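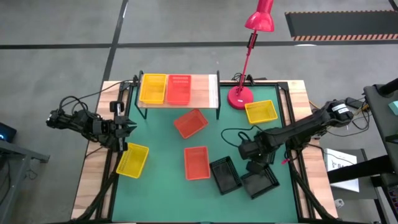
4. Evaluation of the Trustia Two-Arm Kit

The Trustia kit is sold as a complete tabletop station for teaching and testing two-arm manipulation. It ships in one crate and contains two small servo-driven arms with parallel grippers, the power adapters and cables, a set of cameras, clamps, and a license for Damell, the recording and playback software. The table, the work surface and the objects are left to the buyer. We bought one kit at list price for the Irneck lab and had no contact with the maker beyond the ordinary support address. The kit was unpacked and first powered on Aug 7, 2023.

We wanted to know three things. The first was how much work it takes to get from the crate to usable recordings. The second was whether a policy trained on those recordings with the default Damell settings can do a household-style task that needs some care about order and placement. The third was what breaks. Speed and force figures are given on the maker's data sheet and were not measured again.

4.1 Setup

Our station stands on the lab's concrete floor, in a shared room where other robot work goes on during the day. The surface is a green mat set inside a black metal frame, with one arm mounted at the left side and the other at the right. Each arm reaches well past the middle, so there is a wide strip that either gripper can serve. The far corners are harder. With an arm folded back toward its own base the elbow joint tends to reach its limit before the gripper can point straight down, and operators learned to pass work in those corners to the other side where they could.

A small raised shelf stands at the far end of the mat. It has a flat pale top on thin black legs and is tall enough that an arm has to lift a basket clear of the surface before moving it over the edge. A red desk lamp is clamped near the back right corner. The lamp is not part of the kit. The manual asks for even overhead light, but in our room the ceiling strips are behind the work as seen from the low cameras, and the near faces of dark objects came out almost flat. The lamp gave some of that detail back. It also put a second upright pole next to the shelf, and the right arm has to be kept away from it.

Cable routing took longer than anything else. The supplied cables leave each arm close to the base, and the manual shows them tied to the frame legs. On our station the slack on the right side found its way onto the mat more than once and had to be pushed back between trials. Longer ties, or a clip on the outside of the frame, would fix it. We mention it here since a cable lying in the work area is seen by the cameras and so becomes part of the training data.

4.2 Objects and task

The objects are plastic mesh baskets in three colors: yellow, red-orange and black. They were chosen because they are cheap, light and awkward. The thin rims suit a parallel gripper, but the slotted walls let the background through, and a fingertip that goes slightly too low will enter a slot and hook there. The baskets nest, so a stack can be lifted by accident when only the upper one is wanted.

At the start of a trial the baskets are spread over the mat at mixed angles. Some may already be on the shelf. The robot has to bring the baskets to the shelf and place them in a row by color, with yellow at the left, red-orange in the middle and black at the right. Baskets of one color are nested. A trial counts as complete when every basket is on the shelf, in its proper group, and both grippers are clear. A trial is stopped at 2000 control steps, or earlier if a basket leaves the table.

The left-to-right rule is there to force cooperation. A black basket lying on the left has to end up on the right, and in most layouts neither arm can make that move comfortably alone. Operators usually dragged the basket by its rim into the middle strip, let go, and picked it up again with the other arm. Direct handover in the air was tried in the first session and dropped. 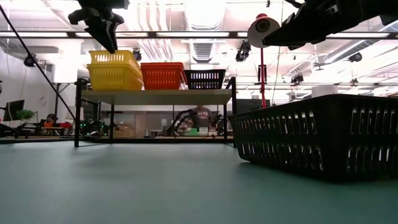

4.3 Recording

Demonstrations were recorded in 6 sessions during April of the following year, after the station had been used for simpler jobs and the operators knew it well. Damell stores joint positions, gripper opening and all camera streams against one clock. It is plain software and mostly stays out of the way. A recording is started and stopped from a foot switch, and a bad one can be marked at once and left out of the training set later.

The low cameras look across the mat toward the shelf. From there the slots in the basket walls show strong light from the room behind, and a black basket near the lens can hide a good part of the right side of the work. This is a real drawback of the view. Its advantage is that the gap between a gripper and a rim is easy to judge from the side, while the high camera shows the two overlapping long before they touch. Policies trained without the low views often closed their fingers above the rim. We kept both.

The background could not be controlled. People stand and sit in the room beyond the table, other arms are in use there, and monitors change. We made no attempt to screen any of it off. The maker's own sample recordings are made against a plain wall, and a buyer who trains on those should not expect the result to carry over to a room like ours.

4.4 Results

The policy was given 400 trials and completed 181 of them. We did not retrain between trials or pick out favorable layouts. The incomplete trials were sorted by the first error seen on video.

The most common first error was in nesting. The policy would bring a basket to the correct group but lower it a little rotated, so that it rested across the rim of the one beneath. From the high camera a basket in this position looks much the same as a nested one, and the arm would let go and move on. The low cameras show a clear step between the two rims, but the default network does not seem to make much use of it.

The next was rim contact. A finger entered a slot in the wall, the basket followed the gripper when it opened, and the basket was then dropped at a bad angle or carried off the shelf. This happened with all three colors, and most often with black. Operators had run into the same problem while recording, and they solved it with a small backward motion before lifting away. The policy copied the motion in some trials and left it out in others.

Reaching over finished work was also a source of trouble. To place a black basket at the right end, an arm coming from the left side has to pass over the middle group, and the long fingers leave little room above it.
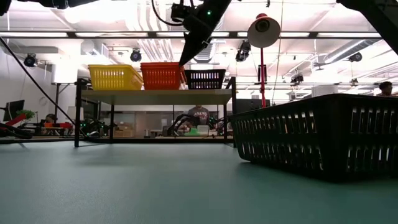

Figure 6. Low view across the tabletop during the basket task. Yellow, orange-red and black baskets on the shelf, with a large-looking black basket close to the camera at right.

The black baskets near the front right were slow to be picked up. The policy tended to clear the rest of the mat first, and by then many trials were close to the step limit. We do not know if this reflects the order used by the operators or the way the near basket fills the low view. A test with the low camera moved farther back would help to separate the two, and we have not yet run it.

4.5 Hardware condition

Both arms were working at the end of the trials. One gripper on the right arm lost a fingertip screw and was repaired with the spare in the crate. The servos nearest the bases ran hot in long sessions, and Damell paused the station on its own when they passed the limit set by the maker. The pause is safe but abrupt. An arm holding a basket over the shelf stays where it is, and the trial has to be thrown out. Such trials were repeated and are not in the counts given in Section 4.4.

Support answered our two questions within a working day. The printed manual covers assembly well and says very little about camera placement. For a lab that plans to train policies with the kit, that is the part most in need of more pages.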